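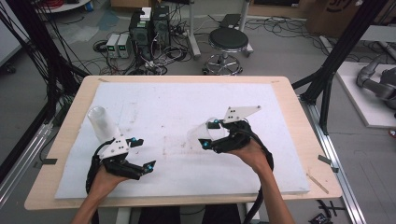 Every March the Flondelcombe council tells us how many frogs we have. This year it was 1,659, up from 526, and the mayor was quoted calling it a triumph for the new wetland at Midbridge. I'd like to believe her. I walk past that wetland most evenings and I do hear frogs.

What I don't hear is anyone asking how the counting was done. Areti Gavalas, who wrote the report, is quite open about it on page 2: the earlier survey covered one pond after a dry fortnight, and the later one covered the whole Coste drainage line after rain. Male frogs call when it rains. You could have trebled the total with a garden hose and a longer walk.

None of this means the wetland is a failure. It may be doing wonders. But a calling male tells you there is a calling male, and very little about whether tadpoles are making it to adulthood in water that runs off a car park. Stefaniia Moroz has asked council twice for a tadpole survey and been told the calls are a good enough indicator. Good enough for a press release, I suppose.

Now there's a target of 2,000 by next year. I have no doubt we'll reach it if the weather is kind. I'd sooner see the same ponds visited in the same conditions, and a smaller number I could trust.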